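Home | Research | Campus | People | Archive | Subscribe

Learning by Hand at Trollport

The Timar program at Trollport set out two years ago to answer a modest question: how many times must a person show a robot an ordinary desk task before the robot can attempt it alone? The staff had expected the answer to lie in the software. Much of it has been found in the wrists and patience of the people doing the showing.

Each demonstration is performed by remote control. An operator guides the arm through one short task while its movements and the views from its cameras are recorded together. Sessions are held at working desks, among the objects that office staff use every day.

"A bare table teaches very little," said Lingyun Jia, who directs the program. "We wish the system to meet a cup where a person would have left it, next to a computer and a cable."

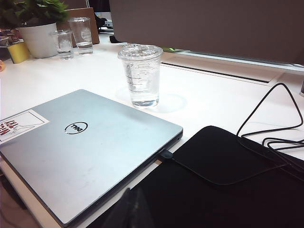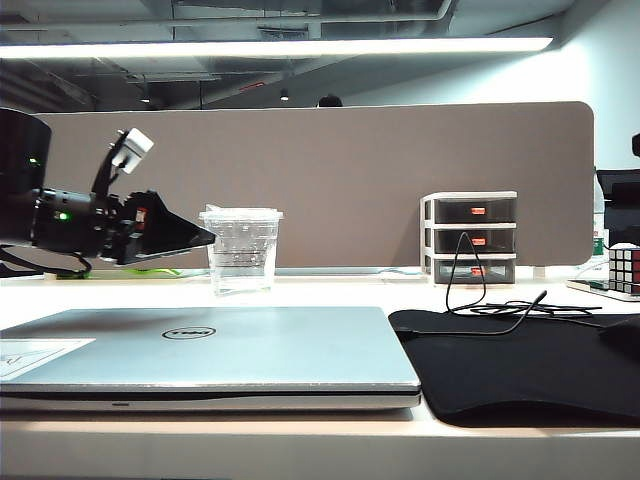
Cups remain the most demanding item on the task list. Clear plastic offers few edges for a camera to find, and the operator must judge the approach with care. Of the 798 demonstrations now held in the Timar archive, 300 concern cups alone. Gorazd Vasić, the senior operator, advises new staff to slow down well before contact and to keep the final movement in a single line – corrections made at the last moment are copied as faithfully as everything else.

The program trains its operators over five days. On the first, they do not record at all. Meinir Lloyd, who prepared the course, asks them to perform each task with their own hands and to write down the order of their movements. Few of them get the order right on the first attempt.

Demonstrations are then reviewed by a second operator, and those with long pauses are set aside. The next group of nine trainees will begin in April, with cable handling added to the schedule.

Related articles
The Owen Workshop Reopens
Brasow: A Town and Its Toolmakers
Rhun Humphreys on Teaching Apprentices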